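Tilde key types a section sign after moving to a new office image, Windows 11

Posted in Keyboards and Input, Delwood Community Help
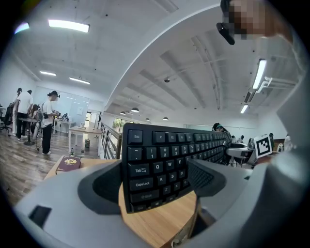 Setup and what I have tried

Our office in Delwood moved to a new system image in October. On my desktop the key to the left of 1 now produces § in place of the tilde or backtick. Shift plus 2 gives a double quote, and the @ sign has moved to the quote key. The keyboard is a black one with US legends: tilde next to !1, then @2, #3, $4. It worked correctly under the old image.

What I have done so far:
Changed the display language to English (United States) and signed out.
Unplugged the keyboard and used a different USB port.
Removed the keyboard in Device Manager and let Windows find it again.
Tried a second keyboard of the same type. Same result.

The layout is correct at the sign-in screen on Monday mornings after a cold start, then wrong once the desktop loads. I need the backtick for a script that handles 1,504 part records, and I am pasting it from a text file at the moment. I have local admin rights.

Hashini Fakir

2 replies

Rajitha Kodikara
Display language and keyboard layout are separate settings. Changing the first does not change the second. A correct layout at sign-in and a wrong one on the desktop means the system account and your user account have different input lists, so the hardware can be ruled out.

Go to Settings, Time & language, Language & region. Open the three-dot menu next to English (United States) and choose Language options. Look under Keyboards. If anything other than US is listed, add US first, then remove the other entry. Windows will not let you remove the only layout in the list.

Then check for a second language. If English (United Kingdom) or anything else is present and you do not use it, remove it from the same page. Windows + Space shows every layout currently loaded. You should see one.

A UK layout accounts for the swapped @ and double quote. It does not account for the §, which is not on that key in the standard UK layout. Your image may include a custom layout. We had one at Clornach, built years ago for a legal department that wanted § on a single key, and it was still in the image for 939 machines. Custom layouts appear in Installed apps as separate entries and can be uninstalled there after you have switched away from them.

If the wrong layout returns at the next sign-in, look at this registry key:

HKEY_CURRENT_USER\Keyboard Layout\Preload

The value named 1 should be 00000409 for US. 00000809 is UK. A custom layout usually begins with a letter, such as a0000809. Check the Substitutes key beside it as well. An entry there will override Preload, and the settings page does not make this obvious. Export both keys before editing.

If both are correct and it still reverts, a logon script or group policy is writing the value back and your image maintainer has to change it.

Paul_Stutex
had same thing, pressed windows+space and it went away. came back a couple times. try a different keyboard maybe

Hashini Fakir
Substitutes had an entry pointing 00000409 to a0000809. I exported it, deleted it and signed out. Backtick, tilde and @ are all correct now. There was also an app listed as "Custom Legal v2", which I have uninstalled. I will report it to the people who built the image.

Marked as solved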